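Pivmont Shared Workroom, Jivville
Monthly safety check, with comments
Checked by: Chun-hung Yuen
Month: May
Start of check: 9.15 in the morning

How to read this sheet: OK means no action. WATCH means it can be used but please look at it again next month. ACTION means something must be done, and the name of the person should be written beside it.

1. Entrance and way out

1.1 Front door opens fully from inside without key – OK
1.2 Passage to back door is at least 800 mm wide – ACTION
Comment: I measured at three places. At the paper shelf the passage is too narrow, for the reason that two folding chairs are leaning there again. I moved them to the store cupboard. If you borrow a chair, please return it to the cupboard and not to the passage.
1.3 Exit sign can be read from the far end of the room – OK
1.4 Door mat lies flat – WATCH
Comment: One corner is starting to lift. I have put tape on it, but tape is only a temporary solution.

2. Fire

2.1 Smoke alarm makes sound when tested – OK
Comment: The label says replace by 2036, so we have plenty of time. The test button is stiff. Press with the thumb and hold it until you hear the sound.
2.2 Extinguisher on its hook, pin in place, needle in green area – OK
2.3 Nothing stored against the heater – ACTION
Comment: A bag of fabric pieces was standing directly beside it. The bag is now on the upper shelf. The heater is only 1000 W, but a small heater can also start a fire. I ask everybody who uses the sewing corner to look at the floor before switching it on.
2.4 Fire blanket in its red pouch, straps hanging free – OK

3. Electricity

3.1 Plugs and sockets not cracked, not brown – OK
3.2 Cables not crossing the walking area – WATCH
Comment: The lamp cable of the middle table is long and somebody makes a loop with it on the floor. It would be better to tie it to the table leg.
3.3 No extension lead plugged into another extension lead – OK
3.4 Test labels on kettle, iron and glue gun still valid – ACTION
Comment: Kettle and iron yes. On the glue gun the label has become unreadable from the glue. I have taken it out of use and put it in the office drawer until it is tested again.

4. Hand tools

4.1 Scissors and knives in the rack with points down – OK
4.2 Hammer heads do not move on the handle – OK
4.3 Files have their handles – WATCH
Comment: The small round file has lost its handle. It is tempting to use it without, and this is how one gets the end of it into the palm. A new handle is on my shopping list.
4.4 Hex keys complete and not rounded at the ends – ACTION 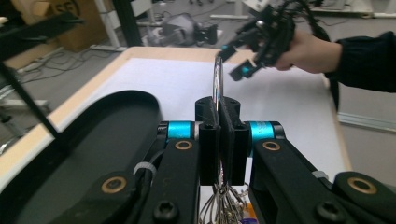
Hex keys are the tools I find damaged most often in our room, usually from using a size that is nearly correct. The key turns, the corner becomes round, and afterwards neither the key nor the screw is good. Before you turn anything, look into the screw head. With black socket screws such as the two near the bottom of the photo, the hexagonal recess should be free of dust and have clear corners, and the key should go down to the end of the hole. If it moves from side to side, take the next size. Two of our keys did not pass, and I have thrown them away so that they do not return to the box by themselves. Please do not bring back old keys from home as a replacement – we had this in winter and now there are inch sizes mixed with metric ones.

4.5 Clamps open and close smoothly – OK
Comment: One drop of oil was given to the oldest clamp. The rest is on the cloth, and the cloth is in the metal bin with lid.
4.6 Cutting mats flat and without deep cuts – WATCH

5. Tables and other surfaces

5.1 Tables stand firm when leaned on – OK
5.2 Table edges without splinters – WATCH
Comment: The long table has a rough place on the window side. I sanded it by hand, but it should have a second sanding with fine paper.
5.3 Surfaces wiped after use – ACTION
Comment: We use Clidine for the tables, diluted as written on the bottle. Last month someone used it undiluted and the surface became sticky. The measuring cup is now tied to the bottle with a string. Wear the gloves also for small spots.
5.4 Dust and lint removed from textile and rough surfaces – WATCH
Comment: Felt, hook-and-loop tape and similar materials keep what falls on them. A wet cloth only pushes the fibres deeper. Use the dry brush first and then a piece of sticky tape, pressing and lifting, without rubbing. Empty the brush into the bin and not over the floor.

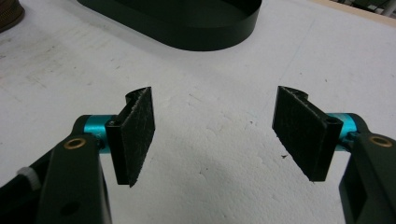
Item 5.4: pale lint and fibres on a dark, fuzzy surface.

6. First aid

6.1 Box is in its place and not locked – OK
6.2 Contents agree with the list inside the lid – ACTION
Comment: Finger plasters are nearly finished. I have asked Caldeira for a refill, they deliver to the office and not to the workroom. If you take the last plaster, write it on the list, even when the cut is very small.
6.3 Eye wash not past its date – OK
6.4 Accident book present, with a pen – WATCH
Comment: Book yes, pen no. I left mine.

7. Storage

7.1 Heavy things on lower shelves – OK
7.2 Step stool has all rubber feet – OK
7.3 Paint tins closed and labelled – ACTION
Comment: One tin is without label. I did not open it. Owner please write to me before the next check, otherwise it goes to the recycling yard.
7.4 Shelf brackets tight to the wall – OK

Open from the previous sheet: the light above the sink still needs a moment before it comes on. The electrician has been told.

Finished at 10.40. Copy of this sheet is in the folder behind the door.

C. Yuen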